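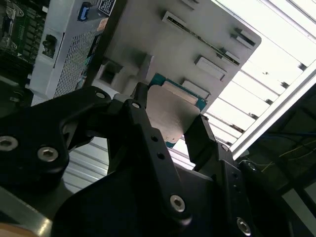 How long do I leave the sourdough starter before its first feed? Give it 28 hours at room temperature, then move on to step 1.

Section 5: Feeding your Urnska starter

I wrote this part after my third go at it, so the timings suit a cool kitchen like mine.

1. Stir the starter right down to the bottom of the jar and tip half into the compost (or pancakes, my favourite!).

2. Add equal weights of flour and lukewarm water. I use wholemeal for the first few feeds, then plain.

3. Mix until you can't see any dry flour, scrape down the sides and rest the lid on loosely.

4. Pop a rubber band around the jar at the new level and leave it for roughly 9 hours.

Note: grey liquid on top just means it's hungry. Stir it in or pour it off — I do either, depending on my mood.

Caution: never screw the lid down tight. Gas builds up and the glass can crack.

Caution: pink or orange streaks mean the whole lot goes in the bin. Scald the jar before you start again.

5. Feed again once it drops back below the band.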